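Moving my sourdough to the fridge

I baked every weekend through the winter and got tired of planning my days around a jar. In April I started keeping the starter in the fridge and feeding it once a week, and the bread is as good as it was before. These are my notes, mostly so I can find them again.

The starter came from Rosalía Collado, who lives two floors down and has kept hers going for 11 years. She feeds hers every morning before coffee. I did that for a while and threw away more flour than I baked with.

Now I take the jar out the night before, feed it equal weights of flour and water, and leave it on the counter. By 7 in the morning it has usually doubled. If it hasn't, I wait. I mix the dough at lunch, fold it a few times in the afternoon, and shape it after dinner. It goes into the fridge overnight in a floured bowl.

My flour is the Madon bread flour from the store on the corner. I tried a stone-ground whole wheat as well – it soaks up more water than I expected, and the first loaf came out dense. A fifth whole wheat is as far as I go now.

The oven was the harder part. Mine runs cool, and the dial is no help. Prasanna Gazi lent me an oven thermometer and I have not given it back. I heat the pot for a full hour, bake with the lid on for half an hour, then take the lid off until the crust is dark. 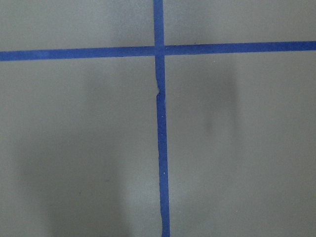 How long can a starter sit in the fridge without being fed?

Mine went 13 days while I was visiting my sister. There was gray liquid on top, which I poured off, and after two feedings it was rising normally.

Next I want to try rye. Hanyu Kong sent me a recipe that uses molasses and a lot of caraway, and I still need to buy a smaller pan.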